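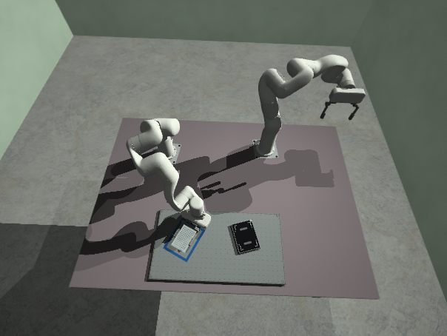
Green walls with a grey floor and a mauve mat.

How to paint the walls of a spare room or outbuilding

These notes cover plain plastered walls in a room that has been painted before. If the plaster is new it will need a thinned first coat, and the instructions on the tin should be followed for that. Old limewash or distemper is a different job and is not covered.

What you need

Emulsion, a medium-pile roller with a spare sleeve, a tray, a 50 mm brush for the edges, filler, a filling knife, fine sandpaper, sugar soap, masking tape and dust sheets. An extension pole saves a lot of time on the ladder. Buy the pole and roller together and check they fit, as the threads are not all the same.

Working out how much paint

Measure the length of each wall and add them up, then multiply by the height. Take off the door and any large window. Multiply by the number of coats. Divide by the coverage figure printed on the tin and round up to the next tin size. If you need more than one tin, tip them all into a clean bucket and stir before you begin. Two tins of the same colour can differ slightly, and the join will show in the middle of a wall.

Choosing the colour

Buy tester pots and paint a patch on at least two walls, one facing the window and one beside it. Make each patch as big as a tea tray. Look at them in the morning, at 4 in the afternoon and again with the lights on.
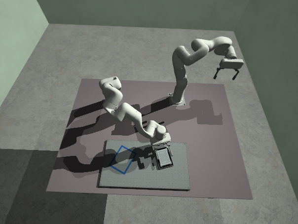 Greens are the hardest to judge from a chart. A colour that looks fresh on paper can turn grey as soon as it is out of the light, and a small room has plenty of wall that is out of the light. The walls above run from a pale mint on the left to a dark green-grey on the right, and a spread like that is enough to make you doubt the tin. Put your patches on the lightest and the darkest wall, and choose by the darker one. If you only like the colour on the bright side, go one shade paler on the same card and try again.

The floor matters as well. Bare concrete is kind to most colours. A big carpet or mat in a warm shade will make green walls look greener, so if it is staying in the room, have it down when you look at the patches and take it up before you paint.

Preparing the walls

Move everything out or to the middle and cover it. Turn off the power to the room at the consumer unit before you loosen any socket fronts, and leave it off until they are back on.

Wash the walls with sugar soap from the bottom up, then rinse with clean water and leave to dry. Scrape off anything flaking. Fill cracks slightly proud, let the filler harden fully and sand it flat. Run your palm over it with your eyes shut. If you can feel the edge, you will see it once it is painted.

Uwe Meinecke, who taught me most of this when we did up the old stores in Tallthorpe, spot-primed every bit of filler with a little of the wall paint let down with water. I still do the same. Without it the filled places dry duller than the rest.

Painting

1. Stir the paint for longer than you think it needs, right down to the bottom.

2. Cut in with the brush along the ceiling, corners and skirting, one wall at a time. A band as wide as the brush is plenty.

3. Load the roller and take off the excess on the ridged part of the tray. Start near a top corner and work in a block roughly as wide as your arms.

4. Finish each block with light strokes from top to bottom, with no fresh paint on the roller. Overlap the next block while the edge is still wet.

5. Do the whole wall without stopping. If you must stop, stop in a corner.

6. Leave it for the time given on the tin, and longer in cold weather. In an unheated outbuilding in October I leave it overnight.

7. Pull off the masking tape after the last coat while the paint is still slightly soft, drawing it back on itself at a low angle.

Cleaning up

Scrape the roller over the tin before washing it. Wrap it tightly in a plastic bag if you are using it again the next day. Write the room and the colour name on the lid of what is left, and keep it somewhere frost can't reach.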